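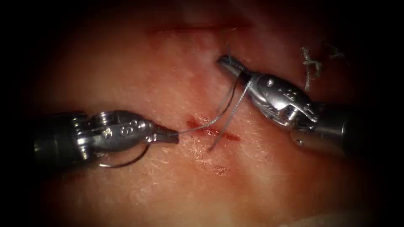
# Stamine (footwear label)

Stamine is a small shoe and bag label based in Stindham, set up by the designers Rosalía Collado and Eleri Prydderch. I've kept this page going on my own for a while now, so forgive me if it wanders — I own more of their shoes than I'd like to admit, and I've tried to keep my opinions to the bits where they're useful.

## Beginnings

Collado trained as a pattern cutter and Prydderch came from millinery, which explains a lot about the early shoes (they look like little hats, and I mean that kindly). They met while both were doing freelance sampling for Aguirre, a bridalwear house, and started making flat pumps from the ends of the satin rolls. Those first pairs were sold to friends and friends of friends, and there were only 47 of them. I've handled one pair, a dusty green with a stitched tongue, and the soles are much too thin for any sort of pavement.

The name comes from "stamen" with a bit of fiddling. Prydderch told me she wanted something that sounded like a flower and Collado wanted something that sounded like staying power, and they stopped arguing when they got to Stamine.

## The Norolness prize

The label's big break was the Norolness Prize for Accessories, which it won at the second go. The prize is a cash grant, a year of mentoring and a rent-free studio in the old Norolness glove works, and the studio is the part everyone who enters seems to want! The first time they entered they showed boots only, and the judges' notes (Collado still has them pinned up) asked very politely whether anybody could get them off again.

For the second entry they brought the Petal mule, a low-heeled slip-on with a folded upper cut from one piece of leather. Jamila Sultana, who chaired the panel that year, called it "the only shoe on the table I tried to leave in". She went on to be their mentor, and it was her advice that they cut the range from 76 styles to 5. I remember being quite cross about this, as my favourite ankle strap went in the cull. It came back later under a different name, with a worse buckle.

## Collections

Stamine doesn't really do seasons. New styles come out in April and the rest of the year is colours and repeats. The ones people ask me about most are:

- **Petal** — the prize-winning mule, still made, now with a rubber heel tip
- **Casado** — a lace-up named after Esperanza Casado, their first full-time machinist
- **Lantern** — a drawstring bag, lined in ticking, very roomy and hopeless for finding keys

The Casado runs large. Go down half a size, or wear proper socks.

## People

There are 3 people in charge these days. Trinidad Goicoechea joined from Aguirre to look after production and wholesale, leaving Collado to the cutting and Prydderch to the colours and trims. Goicoechea is also behind the repair service, where you post your shoes back and get them resoled for a flat fee. Mine took a good while but came home with new laces I hadn't asked for.

## Shops

The Stindham shop is at the front of the workroom and opens in the afternoons. Stamine has never had a London branch, although it has done short stints in other people's shops. The sample sale is held upstairs, cash or card, and sizes at both ends go first.

Page last tidied 26th January. I still need a proper source for the heel heights.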